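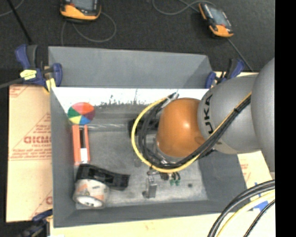
Open Records and Civil Liberties Project
Progress report to the Tenivar Fund
February 3, 2022

We're very happy to send you this second report, because the work has picked up speed since October and there is a lot to tell!

The main job this period was the records survey. We sent public records requests to 377 police departments and sheriff's offices, asking for their written policies on emergency powers: curfews, checkpoints, the closing of public squares, and the holding of people without charge during a declared emergency. The replies came to 691 documents (a few of them handwritten, several scanned upside down), and every one has now been read and entered in the index. The oldest policy still in force dates from the Cold War and refers to fallout shelters by street address.

What we're seeing is more varied than we expected when we wrote the proposal. Many departments have careful rules about who can order a curfew and when it has to end. Others have a single paragraph, and 17 have a policy with no end date at all. That last group will get its own chapter in the final report, and we think it will interest anyone who cares about how temporary powers turn into permanent ones.

The Edix field office finished its interviews on time. The Vastance office is behind, mainly due to a long dispute over copying fees. The county there first quoted a price that would have eaten most of our travel budget, then dropped it after we appealed. We'd like to move the unspent travel money into legal costs, and a revised budget is attached for your approval.

Public meetings have been a real pleasure. We held one in Yimyam with a panel on free assembly, and the discussion ran so far past closing time that we finished it in the parking lot. People brought old permits, letters from city hall, even a citation for handing out leaflets. Several of these are now in the archive with their owners' permission.

Still to do before the next report:

Finish the Vastance interviews
Send draft findings to the departments for comment
Put the first 20 policies online with plain-language notes
Choose a printer for the handbook

The handbook draft is at the halfway point, and the chapter on court review is the strongest thing we've written so far. We'll send it to you as soon as the footnotes are checked.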